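Celeste Vergara
@celestevergara

A thread about my desk, which I bought for its surface area and have never once seen the surface of.

It's long and white with rounded corners. The listing called it a "focus plane." I have called it other things.

Here's my theory. A small desk gets cleared every night because you have no choice. A long desk has a far end, and the far end is where drinks go to retire.

My far end, at its worst, had 7 containers on it. I know because Lorena Ocampo came over, looked at it for a while and asked if I was opening a kiosk.

So there are rules now. Rule one: anything with a lid lives at the far end, over the wire drawer. Anything without a lid lives in the kitchen, with the other animals.

Rule two: the bottle and the tub get picked up together. If you take the bottle and leave the tub "for the next trip," there is no next trip. I've done the research. The research was me, in August, not making a next trip. 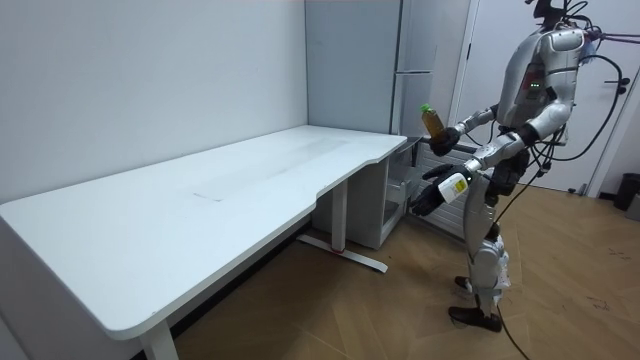 Rule three: the wire drawer is for things you can see through the wire and be ashamed of. I had a solid drawer before. Solid drawers are how you end up with 73 soy sauce packets and a passport.

(The passport was expired. The soy sauce, who can say.)

Rule four: caps go back on. A bottle of tea with its cap on is a beverage. A bottle of tea with its cap off is a keyboard repair.

Hamisi Mwakalinga says I should just get a tray. Hamisi owns 6 trays. You can't find his table either, but it is very well organized under there.

Someone asked about the curved bit cut out of the front edge. Yes, you're supposed to sit in it. No, I don't. It's at the wrong end for the outlet, so I sit at the straight part like a guest at my own desk.

Someone else asked if white was a mistake. White is great. White tells you exactly where every mug has been and for how long.

I tried the Liltico wipes everyone recommends. They smell like a dentist's lemon. They do work, so now my desk smells like a dentist's lemon.

Current status: almost 2 weeks of clear desk, left end to right. I've started eating lunch standing up in the hall so I don't ruin it.

Lorena is coming by later to inspect. She's bringing iced coffee. In a cup with no lid.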